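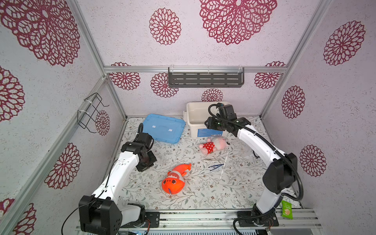

Fig. 1. Openwork flower medallions in maroon on a pale speckled ground; floral mat on the tabletop.

Surface Pattern I
Handout 5: Repeat, Scale and Ground
Instructor: Myung-ja Seok

1. Terms

Motif: the smallest unit a viewer would name, such as a flower, a leaf or a medallion.
Ground: everything behind the motif. A ground may be plain, speckled, striped or textured.
Repeat unit: the smallest area that can be copied by sliding alone to produce the whole pattern. It may hold one motif or many.
Vertical repeat: the distance from any point to the next identical point directly above or below it.
Openwork: a motif drawn so that the ground shows through its interior.

The repeat unit is often larger than the motif. Two flowers that look alike but differ in the turn of one petal are separate motifs, and the unit has to include both.

2. Layouts

Straight (block): units line up in rows and columns. Joints are easy to match, but the rows are also easy to see, especially with a strong motif on a light ground.

Half-drop: each column is shifted down by half the vertical repeat. The eye follows diagonals. With a vertical repeat of 25 inches the shift is 12.5 inches.

Brick: each row is shifted sideways by half the horizontal repeat. Common in printed cloth, less so in wallcoverings, where it complicates matching at the seam.

Tossed: motifs are turned in several directions within the unit. The unit itself still repeats on one of the layouts above.

3. Scale and contrast

Scale is judged against the surface, the viewing distance and any other pattern nearby. When two florals are used together, a clear difference in motif size usually separates them better than a difference in color. A solid motif carries more visual weight than an openwork motif of the same diameter and ink.

A speckled ground hides small printing faults and softens the motif edge. It does not hide a mismatch at the seam — the motif edge gives that away first.

4. Worked calculation: straight match

Given: covered height 64 inches, trim allowance 5 inches in total, vertical repeat 25 inches, roll length 31 feet.

Length needed per strip: 64 + 5 = 69 inches.
Rounded up to whole repeats: 75 inches.
Roll length in inches: 31 x 12 = 372.
Full strips per roll: 372 / 75 = 4.96, taken as 4.
Remainder: 72 inches. Long enough for a strip by height, but it will not continue the match sequence without a fresh start point. Treat it as offcut.

5. Reading and exercise

Look through the Arska and Ouali sample books in the print room. The Vustcombe folder has half-drop layouts only; the Clillmont folder is mixed.

Choose one sample and mark the corners of its repeat unit on tracing film. State the layout and both repeat distances, then redraw one solid motif as openwork at the same diameter. Bring the tracing and the redrawn motif to the December review, unmounted.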